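Gosling Lane Allotment Association
Minutes of the meeting held January 24, 2021 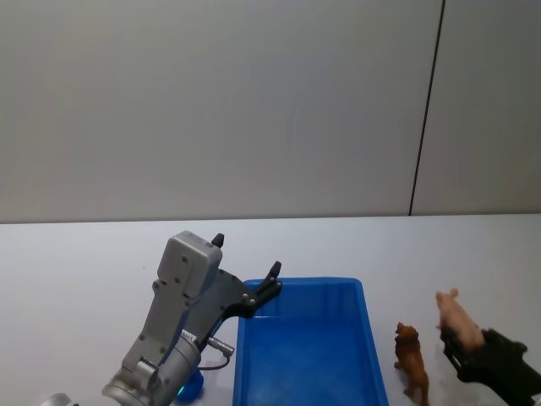
1. Previous minutes
Approved with one correction. The water meter reading in item 4 should refer to the Padstead gate meter.

2. Water supply
The main line froze at the Padstead gate and one coupling split. The line is isolated and drained. Jarnus quoted for replacing 40 feet of pipe, laid below the frost line, with a new shutoff valve. Quote accepted. Plot holders on the north side are to use the tank until the work is signed off.

3. Compost delivery
Fosholm can supply screened compost in bulk. Minimum order is 21 cubic yards, tipped at the lower turnaround. The truck needs firm ground, so delivery is put back to April. Bagged compost will not be ordered this year.

4. Plot rents
Full plot rent stays at the present rate. Late payments stood at nearly $500 at year end. Reminders to go out by mail. Plots still unpaid by the spring inspection will be offered to the waiting list.

5. Sheds and fencing
Two requests for new sheds approved, subject to the height limit. A third was returned for lack of a drawing. The east fence has three rotten posts. Repair budget set at $200, with posts to be treated lumber and set in gravel.

6. Bonfires
No change to the rules. Diseased tomato and potato growth is to be bagged and removed from the site.

7. Other business
Padlock code to change after the pipe work. The lower path remains closed to cars.

Next meeting: date to be posted on the gate board.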